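Category: Datasets > Film & TV > Documentary

Print this page | E-mail this page

# Gondurness Nature Film Review Set

A collection of written reviews of nature and wildlife documentaries, with ratings and hand-added topic labels. Current release: April 2026.

## What is in it

The set holds 261 reviews of 29 feature-length documentaries. All of the films are about animals, oceans, forests, weather or some mix of those. Television series are left out, even when a cut-down version played in theaters, because reviewers tend to write about single episodes and the scores can't be compared.

Each review is a plain text file in UTF-8. Each one has a matching row in `reviews.csv` with the following columns:

- `review_id`: a short code, stable between releases
- `film_id`: points to a row in `films.csv`
- `stars`: the rating on a five-point scale, half points allowed, blank if the reviewer gave none
- `words`: length of the review body
- `saw_in`: `theater`, `home` or `unknown`
- `topics`: labels separated by semicolons, listed further down
- `split`: `main` or `held`

`films.csv` gives the running time, the narration language of the version reviewed, and whether the film has an on-screen host. Titles are stored exactly as they appear on the opening card, so a few include a subtitle that the posters dropped.

## Where the reviews came from

Most of the text was written for the Gondurness film society newsletter and its website. The rest came from Mevach, a reader-run review site that closed its comment pages and handed over its archive. Writers on both sides agreed in writing to the reuse. Reviews from anyone we could not reach were removed before the first release and are not counted in the totals.

We did not collect anything from newspapers, trade magazines or the big rating sites. Please don't send us those. We can't take them.

## Topic labels

Labels were added by two readers working separately. When they disagreed, the review was talked over and one answer was recorded. The original separate answers are in `labels_raw.csv` for people who want to measure agreement themselves.

- `narration`: the review comments on the narrator's voice, the script, or the amount of talking
- `photography`: camera work, color, lighting, slow motion
- `music`: the score, or the lack of one
- `message`: whether the film argues for something, and whether the reviewer liked being argued with
- `staging`: the review raises doubts about whether a sequence was set up or pieced together
- `children`: advice for parents, mostly about hunting scenes
- `facts`: corrections or complaints about the science

A review can have any number of labels. The most common is `photography`, which appears on 139 reviews. The rarest is `staging`. Take care with it if you plan to train anything on it alone.

The line between `narration` and `message` caused the most trouble. A reviewer who says the narrator preached at the audience gets both. A reviewer who says the film had a heavy hand, with no mention of the voice-over, gets only `message`. The first release handled this differently and the labels from it should not be mixed with the current ones.

## Cleaning

Bylines, e-mail addresses and phone numbers were taken out. So were showtimes and ticket prices, which appeared at the bottom of nearly every newsletter piece. Spelling was left alone, including the misspelled names of fish. Quotation marks and dashes were made uniform. Photo captions were removed, except where the reviewer had worked part of the argument into one, in which case the caption was moved to the end of the body and marked `[caption]`.

Some reviews on Mevach had been edited by their writers after posting. We kept the latest version. Star ratings on that site were out of ten and have been divided by two.

## Splits

The `held` split is made by film and not by review, so no film appears on both sides. If you shuffle the rows and cut your own split, expect scores that look better than they should. Reviews of the same film repeat the same scenes, often in nearly the same words.

## Loading

The archive unpacks into one folder. Nothing needs to be built. Any tool that reads CSV will open the tables, and the `review_id` is also the file name of the text, with `.txt` added. We tested the files with Simard, the small reader script in the `tools` folder, which joins the tables and prints a review next to its labels. 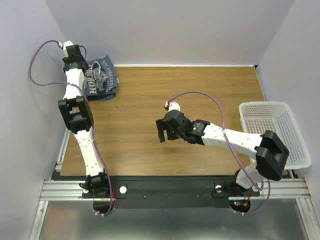 Simard expects to be run from the top folder. If you run it from inside `tools` it will stop and report that `films.csv` is missing. It takes a `--film` option to print everything for one title and a `--topic` option to filter by label. The two can be used together.

## Known problems

- Sea films are over-represented. The newsletter ran an ocean season and many members wrote about it.
- Ratings lean high. People who go out to see a wildlife film usually like wildlife films.
- The `saw_in` column is `unknown` for most of the Mevach reviews.
- 2 reviews are of the same film under different release titles. Both rows now point to the same `film_id`, but the text still uses both names.
- Reviews of dubbed versions sometimes blame the director for a line that was written for the dub. We did not try to mark these.

## Uses

The set is small. It is suited to classroom work, to testing a labeling scheme, and to looking at how people write about narration and camera work. It is too small for building a general rating predictor. It should not be used to work out who wrote a review.

## License and credit

The text and labels may be shared and changed for non-commercial work with credit to the Gondurness Nature Film Review Set. The script in `tools` may be used for anything. Film titles belong to their owners.

Corrections can be left in the comments or sent through the contact form. The next release is planned for June and will add the reviews now being labeled under the project name Drotetti, which covers short films.

Print this page | E-mail this page

### Comments (4)

**tidepool_reader**
Thanks for splitting by film. I used the old release with a random split and had to redo a whole assignment.

**marshlight**
Are the half stars in the Mevach rows real half stars or just what you get from dividing by two? A 7 out of 10 doesn't feel the same to me as three and a half.

**gondurness-data**
They come from the division. We'll add a column with the original number in the next release.

**reelandroot**
The `--topic` option is case sensitive. `Music` gives nothing and `music` works. Might be worth a line in the loading section.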